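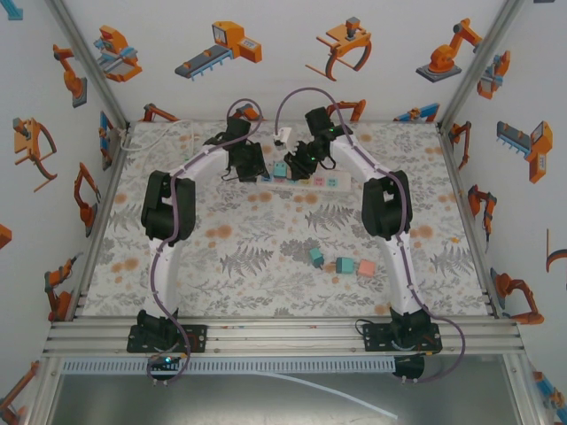 # Re: Toalhas e tecidos estampados: lavagem antes do corte

**De:** Gertraud Tanner
**Para:** lista Custico (costura e têxteis para casa)
**Data:** sábado, 25 de fevereiro de 2023

Olá a todos,

Respondo ao Ubaldo e aproveito para juntar o que já tinha prometido à Roswitha sobre as bainhas.

> **Ubaldo Sanna escreveu:**
>
> Comprei 7 metros de algodão estampado na Aubert para fazer toalhas de mesa quadradas. A loja diz que o tecido vem pré-encolhido e que posso cortar logo. Da última vez acreditei nisso e as toalhas ficaram curtas depois da primeira lavagem. Lavam sempre antes de cortar, ou só quando o tecido é de cor escura? E que bainha usam nos cantos? As minhas ficam grossas e levantam.
>
> Outra dúvida: com um estampado de folhas grandes, centram o desenho ou cortam onde calha?

**Lavagem.** Lavo sempre, seja qual for a cor. "Pré-encolhido" quer dizer que o tecido encolhe menos, e no algodão isso ainda pode dar uma diferença que se nota numa toalha. Antes de lavar, passo um ziguezague nas duas pontas cortadas para não desfiarem na máquina. Lavo à temperatura a que a toalha vai ser lavada depois. Se em casa se lava a 60 graus, não adianta fazer a primeira lavagem a 30.

Não uso amaciador nesta fase. Deixa o algodão escorregadio e o giz não pega bem. Seco ao ar, estendido a direito, e passo a ferro ainda um pouco húmido, sempre no sentido do fio. Se o tecido estiver torcido, puxo em diagonal com outra pessoa do outro lado antes de passar.

**Medidas.** Para uma mesa quadrada, meço o tampo, somo duas vezes a queda e depois duas vezes a bainha. No meu caso a mesa tem 135 cm de lado, quero 25 cm de queda e faço bainha de 5 cm no total (4 à vista e 1 dobrado para dentro). Dá 195 cm de lado para cortar. O tecido da Aubert costuma ser mais estreito do que isso, portanto, Ubaldo, confirme a largura antes de fazer contas. Se tiver de emendar, ponha o pano inteiro ao centro e duas tiras iguais nos lados. Uma costura a meio da mesa vê-se sempre e faz os copos abanar.

**Cantos.** Para os cantos não ficarem grossos, faço-os em esquadria:

1. Vincar a ferro a dobra de 1 cm nos quatro lados.
2. Vincar a dobra de 4 cm e voltar a abrir.
3. Dobrar o canto em diagonal, direito com direito, com os vincos alinhados.
4. Marcar a linha perpendicular à dobra, a passar no cruzamento dos vincos de 4 cm, e coser até ao vinco de 1 cm.
5. Aparar a 6 ou 7 mm, abrir a costura com o ferro e virar.

Convém treinar num retalho. A Roswitha Thaler perguntou se isto resulta em linho grosso: resulta, mas aí aparo um pouco mais e bato a costura com um bloco de madeira depois do vapor.

**Desenho.** Com folhas ou ramos grandes, centro o motivo principal no meio do tampo. Dobro o tecido em quatro, marco o centro com um alfinete e só depois meço para fora. Gasta-se mais pano — conte com uma repetição extra do desenho em cada sentido. Nos estampados miúdos, corto sem me preocupar. Se o padrão tiver pé e cabeça, escolho o lado da porta da sala como cabeça, mas isso é mania minha.

**Nódoas.** O Leopold Hämmerli tinha perguntado por vinho em fundo branco. Água fria logo, sem esfregar, e depois sabão de pedra antes da máquina. Sal nunca me resolveu nada. As nódoas de cera tiro com papel pardo e ferro morno, mudando o papel várias vezes.

Quanto à encomenda conjunta de linha, faltam ainda respostas. Fica aberta até eu ter as cores da Lok-yiu Kwan. Quem quiser cru ou cinzento diga quantos cones, por favor, e responda só para mim para não encher a lista.

Cumprimentos,
Gertraud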